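In Praise of the Dull Half Hour

Opinion, from the Drultley workshop pages

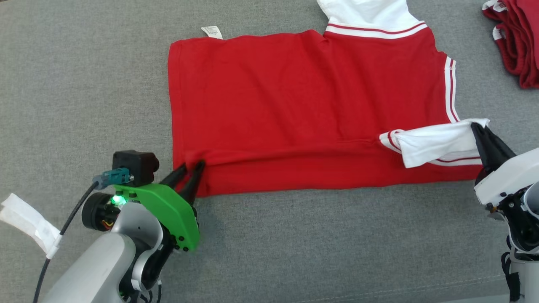

How often should a folding cell be looked after? Every morning before the first garment, for as long as the jobs on the sheet take, and again whenever someone has moved the table.

I look after a two-armed cell in Zernunham that folds football-style shirts for a kit supplier. My view, which has made me unpopular at two planning meetings, is that the care of such a machine should belong to the person who stands beside it, and that the software people should be allowed near it only once the screws are tight.

Consider what goes wrong. In October we lost 17 shifts, or parts of them, to what the log calls "policy degradation". It is a lovely phrase. I read back through every entry with Masaru Fukuda, who built the cell and has the patience of a heron, and the policy had degraded in 2 of them. The others were a finger pad gone shiny, a camera plug working its way out of its socket, a cloth that had crept towards the window side. A sleeve pinched a thumb's width too far in will fold beautifully into the wrong shape, and the machine will then put it on the pile with every sign of satisfaction.

So we wrote a sheet. Wipe the finger pads and run a nail across them. Push every camera connector home. Follow each cable by hand through the full swing of the arm, and redo the tape wherever it has started to curl. Pull the cloth flat, then check the seam against the mark on the table leg. Only then the zero positions, and only then a shirt.

The printed gripper housings deserve a paragraph of complaint. I like them. They cost next to nothing, they come in cheerful colours and Edet will run off a spare while you make tea. But a screw in printed plastic is a guest who is always thinking of leaving, and we check ours by hand, with the short driver, because the powered one strips them. I have been told a machined part would end the matter. I have also seen the quote for the machined part.

Skinach, our other site, went the opposite way and bought a monitoring package. It draws a graph of grip force for each arm and sends a message when the line looks sad. The message goes to an office 20 miles off, where someone opens a ticket, and the ticket asks the operator whether the finger pads are clean.

I am not against graphs. I would simply put the money into spare pads, a decent lamp and half an hour of paid time before the shift, written into the rota so that it can't be nibbled away. Ours has already been nibbled twice. The sheet is taped inside the cabinet door at Drultley too, should anyone from planning care to visit, and item 7 still says "cloth" with three underlines.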